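시연 데이터 수집 프로그램 자주 묻는 질문(FAQ)
Felby 조작학습센터
최종 개정: 2021년 11월 26일

본 페이지는 Felby 조작학습센터가 운영하는 시연 데이터 수집 프로그램에 관하여 참여 기관 및 시연자로부터 접수된 문의를 정리한 것입니다. 개별 계약에 관한 사항은 각 기관의 담당자에게 문의하여 주시기 바랍니다.

1. 참여 자격

문: 로봇을 다루어 본 경험이 없어도 시연자로 참여할 수 있습니까?
답: 참여할 수 있습니다. 만 19세 이상으로 양손 사용에 불편이 없고 사전 교육을 이수한 분이면 신청이 가능합니다. 프로그래밍이나 기계 관련 자격은 요구하지 않습니다.

문: 사전 교육은 어떻게 진행됩니까?
답: 안전 교육과 실습으로 구성되며 총 3시간이 소요됩니다. 실습은 Tegan Quinlan 교육담당이 진행합니다. 교육을 이수한 날에는 본 수집에 참여하지 않으며, 다음 배정일부터 작업대를 배정받습니다.

문: 왼손잡이도 참여할 수 있습니까?
답: 가능합니다. 신청서에 주로 사용하는 손을 기재하여 주십시오. 과제 지시서에 손의 역할이 지정되어 있는 경우에는 지시서를 따릅니다.

2. 시연 방식

문: 손으로 직접 하는 시연과 원격 조작 시연은 어떻게 다릅니까?
답: 직접 시연은 시연자가 작업대에서 손잡이형 그리퍼를 양손에 쥐고 과제를 수행하는 방식입니다. 원격 조작 시연은 시연자가 조종석에 앉아 로봇 팔을 움직이는 방식이며, Monti 조종석을 사용합니다. 두 방식의 자료는 구분하여 보관하고, 하나의 과제 안에서 혼용하지 않습니다.

문: 시연 방식을 시연자가 선택할 수 있습니까?
답: 희망하는 방식을 신청서에 적을 수 있으나, 최종 배정은 과제의 성격과 장비 일정에 따라 센터가 결정합니다. 원격 조작은 별도의 조종 교육을 마친 시연자에게만 배정됩니다.

문: 직접 시연에서는 어떤 과제를 수행합니까?
답: 현재 운영 중인 과제군은 소형 물품의 정리, 용기의 개폐, 부품의 분류입니다. 정리 과제에서는 투명 서랍이 달린 수납함을 사용하며, 건전지와 같은 원통형 물품을 그리퍼로 집어 다루는 동작이 포함됩니다. 서랍을 여닫는 동작도 시연의 일부이므로 손가락으로 대신하여서는 안 됩니다.
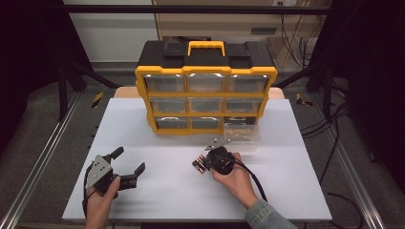

물품을 한 번에 몇 개씩 집을 것인지는 과제 지시서에 정해져 있습니다. 지시서에 별도의 기재가 없는 경우에는 시연자가 편한 방법을 택할 수 있으며, 같은 회차 안에서는 그 방법을 유지하여 주시기 바랍니다.

문: 동작은 얼마나 천천히 하여야 합니까?
답: 평소 손으로 물건을 옮길 때보다 조금 느린 속도를 권장합니다. 지나치게 느린 동작이나 중간의 긴 정지는 검수 단계에서 제외될 수 있습니다. 그리퍼를 열고 닫을 때에는 물품과의 접촉이 안정된 다음에 다음 동작으로 넘어가십시오.

문: 도중에 물품을 떨어뜨리면 어떻게 합니까?
답: 작업판 위에 떨어진 경우에는 그리퍼로 다시 집어 계속하시면 됩니다. 이러한 복구 동작은 학습 자료로서 가치가 있어 삭제하지 않습니다. 바닥에 떨어진 경우에는 기록을 중지하고 진행요원에게 알린 뒤, 해당 회차를 처음부터 다시 시작합니다.

문: 한 과제를 몇 회 반복합니까?
답: 과제별 기본 반복 횟수는 96회이며, 2일에 나누어 진행합니다. 피로를 느끼는 경우 언제든지 휴식을 요청할 수 있고, 휴식으로 인한 불이익은 없습니다.

3. 안전 및 복장

문: 복장에 제한이 있습니까?
답: 소매가 손목에 밀착되거나 걷어 올려 고정할 수 있는 옷을 착용하여 주십시오. 반지, 팔찌, 손목시계는 작업 전에 보관함에 넣어야 합니다. 굽이 높은 신발과 슬리퍼는 허용되지 않습니다.

문: 케이블은 어떻게 관리하여야 합니까?
답: 그리퍼 케이블이 손목에 감기거나 팽팽하게 당겨지지 않도록 시작 전에 길이를 확인하십시오. 연결부를 임의로 분리하거나 재연결하여서는 안 되며, 이상이 있으면 진행요원을 호출하여 주십시오. 이동할 때에는 바닥의 케이블을 밟지 않도록 유의하시기 바랍니다.

문: 원격 조작 중 로봇이 예상과 다르게 움직이면 어떻게 합니까?
답: 즉시 조종석의 비상정지 버튼을 누르고 조종 장치에서 손을 떼십시오. 재가동은 안전담당 Corrado Lombardi 또는 그가 지정한 직원만 할 수 있습니다.

4. 기록 및 자료의 이용

문: 어떤 정보가 기록됩니까?
답: 작업 영상, 그리퍼의 위치와 개폐 정도, 각 회차의 시작 및 종료 시각이 기록됩니다. 음성은 기록하지 않습니다. 시연자의 성명은 영상과 분리하여 보관하며, 자료에는 시연자 번호만 표시됩니다.

문: 수집된 자료는 어디에 사용됩니까?
답: 로봇의 조작 학습 연구에 사용되며, 공동 연구기관인 Grodton에 제공됩니다. 자료는 Cisarent 저장소에서 관리하고, 승인된 연구자만 열람할 수 있습니다. 지난 9월까지 검수를 마친 시연은 3542건입니다.

문: 참여 후 자료의 삭제를 요청할 수 있습니까?
답: 검수가 완료되기 전에는 서면으로 삭제를 요청할 수 있습니다. 검수가 완료되어 학습에 사용된 자료의 처리 절차는 참여 동의서의 해당 조항을 따릅니다.

5. 신청 및 변경

문: 배정된 일정을 변경하려면 어떻게 합니까?
답: 배정일 전날 정오까지 신청 페이지의 일정 변경 항목을 이용하여 주십시오. 그 이후의 변경은 센터 운영실에 직접 연락하여야 하며, 장비 사정에 따라 반영되지 않을 수 있습니다.

문: 기관 단위의 견학이 가능합니까?
답: 수집이 진행되지 않는 시간에 한하여 가능합니다. 견학을 희망하는 기관은 목적과 인원을 기재한 공문을 운영실로 제출하여 주시기 바랍니다.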